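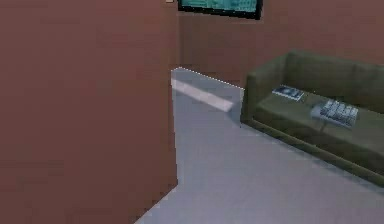
Simulated living room, sofa side.

Thursday, December 10, 2020 - by Tuva Wikström

Geston planner: questions we keep getting

Does it plan around furniture it hasn't seen?
It says it does. We'd put it more carefully: it plans around whatever the depth map marks as filled. A corner that hides half a room is treated as free space unless you change the default, and we think the default is wrong.

How many runs is the success figure based on?
600, all in simulation, over 16 room layouts. Only two layouts were held back from tuning. Make of that what you will. 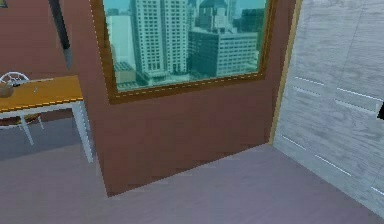 Åsmund Sandberg reran the held-back pair in April with three random seeds and got a wider spread than the release notes suggest - we trust his numbers more.

Will it work on my real robot?
We don't know, and I'd be wary of anyone who says yes. Rendered walls are kind to a depth estimator.

Can I use Boleo maps?
Yes, but check the scale first. The importer doesn't warn you if it's wrong.

14 shares | 3 comments

Contact | © Bravimcombe | Back to top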